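Home Products Planning Perception Support Contact

Flurnard Planner 2

Flurnard Planner is motion planning software for two-arm robots that work at counters, benches and shelves. It takes a model of the workspace, a list of things to move and a list of places to put them, and returns a set of joint paths for both arms. It runs on an ordinary workstation and talks to the arm controllers over a network cable. No extra hardware is needed in the robot cabinet.

Version 2 replaces the old single-arm search with one that plans both arms together. In the first release the second arm was treated as a fixed obstacle while the first one moved. That was safe but slow, and it ruled out many reaches that were perfectly possible if the other arm shifted a little. The two arms now share one plan, and either can be told to hold still, keep clear or help.
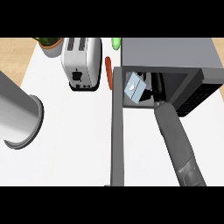 Reaching into enclosed spaces is the job most of our customers ask about first. Cupboards, ovens, drawers and machine housings all have a narrow way in and walls on most sides, and a path that is fine in the open will often clip the frame on the way through. The planner deals with this by splitting the move at the opening. It works out the set of wrist angles that fit, picks the ones that leave the fingers free to close at the far end, and only then plans the approach. With a microwave the open door is part of the problem as well, as it stands out in front of the appliance and the forearm has to come in beside it to get the fingers onto the small blue box inside. The other arm stays over at the left of the counter, short of the toaster, with nothing in its grip.

Doors, lids and drawers are entered as moving parts with a hinge or a slide. The planner reads their current position from the perception system before each move. If a door has drifted by more than the set limit, the path is thrown away and planned again. The limit is 8 mm at the free edge by default and can be changed for each part.

What is in the package

Planner core, for both arms.
Scene editor, with import for common mesh formats.
Grasp library with 58 household and packaging shapes. You can add your own from a scan or a drawing.
Simulator link, so that the same job file runs against the simulator or the real arms without changes.
Log viewer - shows each rejected path and the contact that caused it.

Perception

Planner does not find objects itself. It accepts poses from Vudorel Locate, or from any source that can send a position, a rotation and a confidence value. Tilted items are handled in the same way as flat ones, provided the pose is complete. Objects below the confidence limit are kept in the scene as obstacles but will not be picked.

Requirements

A 64-bit Linux workstation with at least 8 processor cores. A graphics card is needed for the simulator link only. Arm drivers are supplied for Motaung and Jominico controllers. Other arms can be added with the driver kit, which is a separate item.

Licences and updates

One licence covers one workstation and up to two arms. Simulator-only licences are sold separately and can be moved between machines. Updates are included for 11 months from the date of activation. The next update is planned for September and adds saved wrist limits per opening, so that a known cupboard or oven does not have to be worked out again each time the job is loaded.

Job files from the first release will open in version 2, but any fixed-arm settings need to be checked by hand before running on real arms.

For a trial licence or a quote, write to Chantelle Mtshali at the Flurnard sales desk. Please give the make of your arms and controller, and attach a mesh of the workspace if you have one.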